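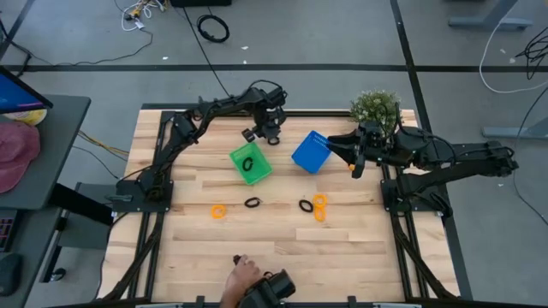
Isn't this just puppets with extra steps, a reader asked under my June post, and why would anyone pay a grown adult to move a robot around when you could write the code once and go home. Fair question. Took it with me to Gultar's open day, Fri 25 December, yes really, they were open, parking lot nearly empty. Notes typed up on the train so forgive the state of them.

Getting there. Gultar is on the Ellon side of town, second building past the tile warehouse, third floor, room 319. The sign downstairs still has the old tenant on it. Buzzer works if you hold it. Sign in, get a sticker, coffee from a machine that wants exact change.

First stop is the ring and basket table. Wood top, black aluminum frame, one black arm on each side. Two baskets, blue and green, and little rubber rings in orange and black spread over the wood. The task as they gave it to us: rings end up in baskets, and the baskets may be moved or tipped too, so both arms have a job. Sounds like nothing. Then you try it.

You drive it with a handheld thing shaped like a gripper. Black, chunky, sits in the palm. Squeeze and the real one closes, move your hand and the arm goes along. No joystick, no screen to stare at, you just look at the table. The software behind it is called Folau, their own. I asked if Folau was going to be sold separately and got a shrug.

My turn was short. First ring I pushed around the table like a hockey puck. Second one I got the finger through the hole, felt great, then opened too early. The operator standing by said to come in slower and stop before the squeeze, becuase the pause is useful later on when they cut the recording up. Third ring in. Applause from one kid.

What surprised me is how much they care about the bad tries. A dropped ring that gets picked up again is kept, marked as a recovery. A try where the operator stops halfway to scratch their nose gets thrown out. So the puppet question, I put it to them more or less as written. Answer: yes, while you're recording it is a puppet. The point is after. The recordings go into training, then the arms get the same table with the hand out of it. For writing it as code, they said go ahead and write down where a rubber ring is when it's leaning on another rubber ring. OK.

Numbers from the wall chart: over 400 recorded tries for the ring task in the current set, 3024 for everything they do at that table. Asked how long one try takes, depends on the operator, the new people are slow and then suddenly aren't.

The runs with no hand on the controler were scheduled for after lunch. Saw two. One put a ring in the green basket neatly, the other hovered over an orange ring for ages and was stopped. The guide didn't make a fuss, wrote something on a clipboard and reset the rings.

They mix up the layout between tries. Rings picked up and tossed back down, baskets turned to some other angle. A potted plant lives on one corner of the table, green with tiny white flowers, and I did worry about it with my elbow-first driving style.

Second stop was Magaña, which is what they call the smaller setup in the back room, single arm, taught by grabbing it and pushing it through the motion yourself. Old school. Heavier than you'd expect, and your own arms are in the way of whatever you're trying to see. After the handheld one I didn't enjoy it much. A couple of others in the group liked it better – said they could feel when it touched the table, and with the handheld you can't. True, you can't. I asked about that and force feedback is "on the list."

Practical stuff. Tour is free, book ahead, groups are small. Flat shoes, there are cables on the floor. Kids OK if they can reach the table. No lunch on site, the noodle place by the bus stop was closed obviously.

Would go again. Want another shot at that second ring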